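Home | Guides | Set-up | Care | Contact
Reading time: 4 min

Section 7: Teaching your first chore

By Gyula Illés, May 30, 2018

You have unpacked the Wollell, charged it and run the self-check in Section 6. Now comes the part I like best! In this section you will show the arm one small household job and let it have a go.

A word first on what to expect. Can a machine do the chores yet? Some of them, some of the time, slowly. Ours will pick up a mug from a clear worktop and put it on a shelf, and it does this well enough that I still grin when I see it. It can't cope with a full sink, and shirts defeat it completely. Start with the mug.

Before you start

You will need:
- the Wollell arm, clamped to a table that doesn't wobble
- the Planport software, open on a laptop
- one plain mug weighing no more than 400 grams
- a clear patch of worktop

Caution: Keep faces, hair and loose sleeves away from the arm whenever the green lamp is lit.

Caution: Don't teach with glass, knives or anything hot. There will be drops.

Teaching the job

1. Put the mug on the worktop, handle towards you.

2. In Planport, choose New Chore and give it a name you will recognise later. I have three called "mug" and can never remember which is the good one.

3. Press Teach. The arm goes slack and you can move it by hand.

4. Guide the fingers to the mug, close them gently, lift, and carry the mug to the shelf. Go at an easy pace - if you rush, the arm will copy the rush.

5. Let go of the mug and press Stop.

6. Repeat steps 3 to 5 until you have 10 good runs. Shift the mug a little each time. If every run begins from the same spot, the arm will only ever look in that spot.

7. Delete any run in which you fumbled. Press and hold its name, then choose Remove.

8. Press Learn and leave the laptop plugged in. With the small set of runs you have made, this takes as long as a pot of tea and a biscuit.

Note: If you want to try a harder job later, such as loading a rack, plan on 500 runs. Share them out among the household and spread them over several evenings.

Trying it out

9. Set the speed dial to Low and press Go. Keep one hand near the red button.

10. Watch the whole run without helping. It is very tempting to nudge the mug into place, but then you won't know what the arm can do by itself.

If the fingers close beside the mug, add a few more runs from that side. If they close too soon, check that the finger pads are clean. Should the arm stop halfway with two beeps, press Home and begin again at step 9.

Moving on to a bigger room

A busy room asks far more of a machine than a bare worktop does, and it is where I most want to see these arms succeed. Tidying would mean knowing which things belong on the floor and which don't, and going safely past people who are getting on with their own work. Think of a floor with a cardboard box, a wire-mesh bin, coiled cables and a loose white cable trailing over the concrete: a person knows at a glance what to step over, and the Wollell doesn't. For now, keep it clamped to its table and bring the job to it.

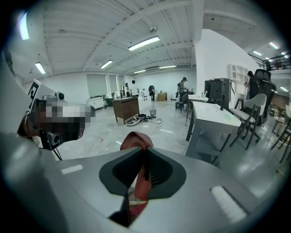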